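Fórum > Cinema > Musicais e adaptações

Tópico: "Ternura" vai virar filme. Alguém leu o roteiro?

marcelo_vg
Saiu a confirmação de que a Loretta Strickland vai dirigir a adaptação de "Ternura", o musical de palco. Roteiro do Nam-gil Yeon, que já tinha escrito o texto da peça. Filmagens começam em outubro. No palco eram 143 minutos sem contar o intervalo e já falaram que o filme vai ter bem menos. Minha dúvida é o que vão cortar.

dona_celeste
Espero que cortem o segundo ato inteiro. Vi a montagem duas vezes e nas duas olhei o relógio.

pauloR80
Discordo. O segundo ato tem "Brorkent", a melhor música do espetáculo. Se tirarem, sobra uma comédia romântica comum com gente cantando na cozinha.

dona_celeste
"Brorkent" dura 12 minutos, Paulo. No teatro ainda passa, no cinema não dá.

pauloR80
Passa se for bem filmada. A Strickland fez "Liapis" quase todo em plano longo e ninguém reclamou.

lia.figueira
Eu reclamei, tem tópico meu sobre isso. "Liapis" é bonito, mas as vozes foram gravadas em estúdio e dá para perceber em todo número. Se fizer igual em "Ternura" eu nem vou ao cinema. A peça depende de respiração, de pausa, de gente errando a entrada.

marcelo_vg
Pelo que li, querem canto ao vivo no set pelo menos nos solos. Os números de conjunto seriam dublados.

tonho_plateia
Canto ao vivo não garante nada. Já vi musical assim em que o elenco sussurrava a letra toda. Prefiro estúdio com cantor bom. E 100 minutos está de bom tamanho para essa história.

lia.figueira
Com 100 minutos você perde a irmã, perde a cena da rodoviária e perde a reprise. Sobra o quê?

tonho_plateia
O casal e as canções. A irmã só entra para explicar o que a gente já entendeu.

pauloR80
A irmã canta "Jekow". Você quer cortar "Jekow"?

tonho_plateia
Quero. Ou deixem nos créditos finais.

marcelo_vg
Gente, sem briga. Alguém sabe se a orquestração vai ser a da peça? O disco do elenco tem arranjo reduzido, quase só piano e cordas, e eu preferia que mantivessem. Com orquestra grande, a música de abertura perde a graça.
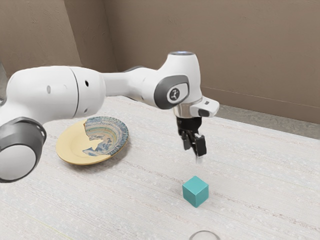

Também queria saber do elenco. Até agora só vi boato, e cada site dá um nome diferente para a protagonista. Se sair alguma coisa eu atualizo o primeiro post.

dona_celeste
Que chamem alguém que cante. Já me dou por satisfeita.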